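# Chapter 6: The Table You Already Have

When I rented the back half of the old Dresach building in Gritville, it came with one table I really liked. Orange-brown wood, a nice rounded edge, big enough for a laptop and a sandwich. I put my coffee down on it the first morning and thought, well, this will stay clear. You can guess how that went!

By August it was holding everything. Keyboard, cables, cups, cleaning spray, a tag from a bag I no longer owned. I kept thinking I needed a second table (I even measured for one), when really I needed to look at the first one properly. So in this chapter we're going to look at tables. Shared ones mostly, the kind where people sit down, do a bit of work, leave a thing or two and wander off.
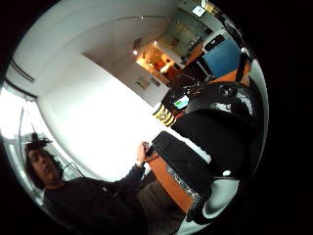 **Figure 6.1** A working corner with the keyboard near the edge of the desk and a striped item standing farther back, by the small lit screen.

In Chapter 5 we sorted drawers, and drawers are forgiving. You shut them. A tabletop has no door, so whatever lives there is part of the room, and you see it every time you walk in with your arms full.

I use three words for the stuff on a table, and I'll use them for the rest of the book, so you may want to jot them down:

- **Residents** live there. If you moved one, you'd put it back by evening.
- **Visitors** came for a job. Spray bottles, pens, a keyboard somebody needed for an hour.
- **Strays** have no job and no home. Tags, cards, caps, the odd can.

The trouble is that a visitor turns into a stray without moving an inch. It just sits there until you stop seeing it.

## 6.1 Start with the mat

My favorite trick is a cloth mat, and I don't mean for eating on. Put one square of patterned fabric where the work happens and your eye gets a border for free. Things on the mat are in use. Things off the mat have to explain themselves.

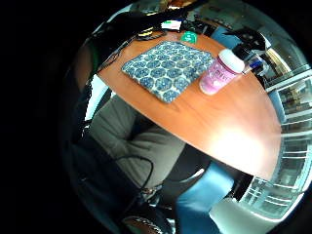

I tried plain mats first and they did nothing for me, they just vanished into the mess. A busy print works better because you notice the minute something is covering it. If you can see the whole pattern, the work spot is free. Mine came from a remnant bin at a shop called Brinwood, and I've washed it more times than I can say.

Cables are a different matter. I push them to the back and leave them alone until Chapter 8, where they get 20-odd pages of their own, poor things.

## 6.2 The soft pile

Soft things are sneaky. A bag or a jacket takes the shape of whatever space is going, and then a case slides in beside it, and now the pile looks as if it was planned.
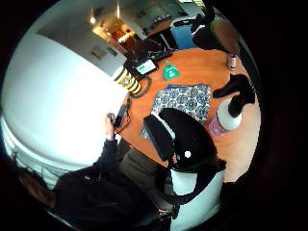
**Figure 6.2** The mat partly covered by a large, soft-looking black item, with a narrow case beside it. The spray bottle is lying down at one side.

Look for the soft pile first when you clear a table. Lift it off in one go, onto a chair if you have to, and only then deal with the small stuff. I used to work the other way around, cups and cards first, and I'd run out of steam with the biggest lump still sitting there.

Bottles come next. I like them upright and all together, which for me means a shallow tray I bought from Rallis. Any tray will do (a baking sheet is great!).

## 6.3 Where you sit matters

Before you move anything, sit down. Pull the chair in the way you normally would and rest your arms where they want to go. The strip along the front edge that your hands reach without leaning is the best space you've got, and it's usually given away to whatever landed there last. 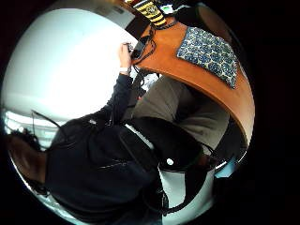 I keep that strip for the thing I'm using right now and nothing else. Farther back go the residents, the cup and the lamp and so on, and the far edge gets whatever I touch once a day.

**Try it before you read on.** Sit at your own table and close your eyes. Name everything on it from memory and write the list down, then open your eyes and add what you missed. The things you missed are your strays. Keep the list handy, we'll be using it in 6.4 when we pick homes for them.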